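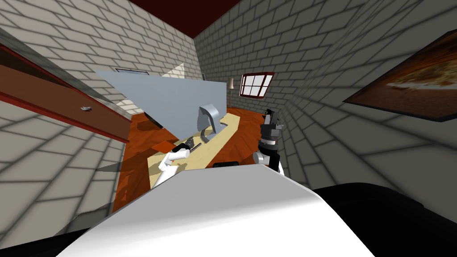

Spent three evenings with the trial of Stedby, the robot simulation service Nustasura has been pushing since February. The pitch is that you rehearse a tabletop job in software, then hand it to a real two-armed machine and it just works. The room you start in is nicely done, I'll give them that. Brick walls, plank floor, a floor lamp by the window, even a painting on the wall. I'd trade the painting for a decent page on how they model friction.

Pricing first, as that's what people ask me. The trial is free. After that it's 200 a month per seat, and the export tool is extra. The export tool is the part you'd be buying this for.

What I liked: setup was quick, the arms move smoothly, and you can rerun a task with the objects shifted a little each time. If you teach a class, that might be enough for you.

What I didn't: the "ready for the real world" line. I asked for the numbers behind it and got a brochure. The brochure says 61 percent of tasks carried over with no changes. Which tasks? On whose robot? No answer yet.

Lahcen Ait Brahim ran the same trial at the Illivcombe workshop and had a different gripe – his saved scenes wouldn't open after the update to version 2. Mine did. Back yours up anyway.

Someone asked how it compares to Kanaan. Kanaan looks a lot plainer and the menus are a mess, but they publish their test logs, failures included. I can work with an ugly menu.

Support took over 3 days to reply, and the reply was a link to the page I'd quoted in my question.

So I'm not paying yet. If Nustasura sends the task list I'll run it and post what I get – good or bad. Trial files are still on my machine if anybody wants a particular setting checked.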